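Ticket: Lights over the demo table, Skerkham unit
Status: open
Priority: normal

Reported in December. The light fixtures over the middle of the room started dropping out and coming back on their own, usually in the late afternoon. Each dropout lasts 2 seconds at most. Breaker 13 has not tripped and the wall switch feels normal.

Checked so far:
Switched the circuit off for 40 minutes and back on. No change.
Swapped the tube in the center fixture for a new one from the Mestetti box. Fine the first afternoon, then the same fault.
Athanasiadis looked at the panel and found nothing loose. They want to know how the fixtures are hung before they send a lift. 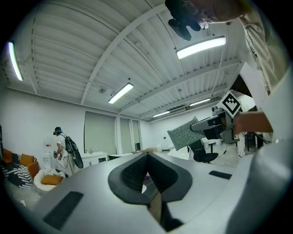 Ceiling and fixtures, ribbed metal panels with white beams.

The conduit and suspension wires run along the ceiling, so access should be all right from a lift. The table will have to be moved first. It has a black top and marks easily - please don't stand on it.
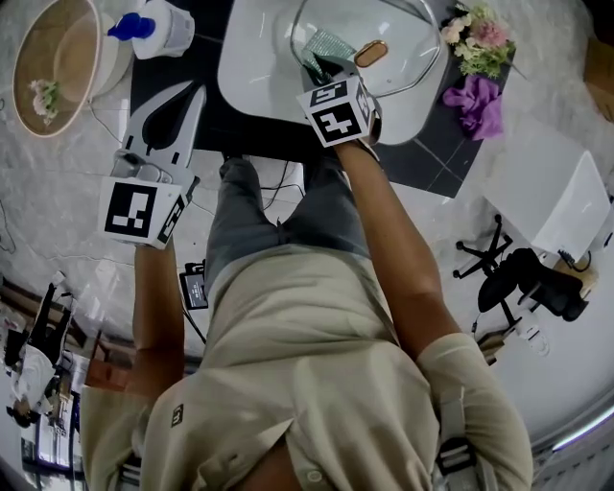

Before the lift comes, the white pot and its glass lid need to go on the shelf in the back, along with the artificial flowers and the cloths. The woven tray can go there too.

Update, 7 pm: two more dropouts after the Janska heater was unplugged, so the heater is ruled out. Next step is the ballast in the center fixture. Leaving this open until the part is in.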